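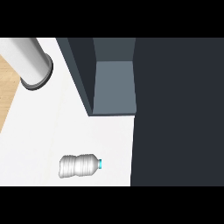

**Who really deserves credit for a standard, the writer or the singer?**

**porchpiano** (July 2019)

I've been going through a box of old sheet music I picked up at the Jostow flea market back in May, and I keep getting stuck on the same thought. There are 2 names under every title in tiny print, and then the singer's face takes up the whole cover! I love the singers, don't get me wrong, but I grew up playing these songs out of a book before I'd ever heard a record of them, and to me they belong to the people who wrote them. Does anybody else feel this way, or have I been sitting alone at the piano too long?

**Gokau_Gal**

You're in good company, and what a nice find. I do have to disagree a little, though. Half those songs came out of shows that closed in a few weeks, and we'd never know them if some band singer hadn't needed one more number to fill a side. My mother sang around the house all day long and couldn't have told you a single composer, but she knew precisely whose version she was doing.

**tramo_tenor**

> to me they belong to the people who wrote them

Yes, thank you. I sing with a group of ten (we do the retirement homes out past Ung, mostly) and our rule is that we learn the tune as printed first, verse and all, before anyone is allowed to listen to a recording. The verses are so lovely and almost everybody skips them.

**slowwaltz**

They skip them with good reason, if you ask me. I own 400 or so LPs of this stuff and I could count on my fingers the verses I'd miss. A lot of them are just throat clearing to get you out of the dialogue and into the song.

**tramo_tenor**

Well, I'd gladly sing you seven of them tonight and change your mind, slowwaltz, but I take the point about the dialogue.

**porchpiano**

I'm so glad I asked. Gokau_Gal, your mother sounds like a joy, and I'll admit I hum the record versions too when I'm doing dishes. Is there a decent book that prints the verses in keys a regular person can sing? Mine all sit too high for me now.

**slowwaltz**

Try the used bins for the old spiral-bound ones. Most of those are pitched lower, and they lie flat on the stand.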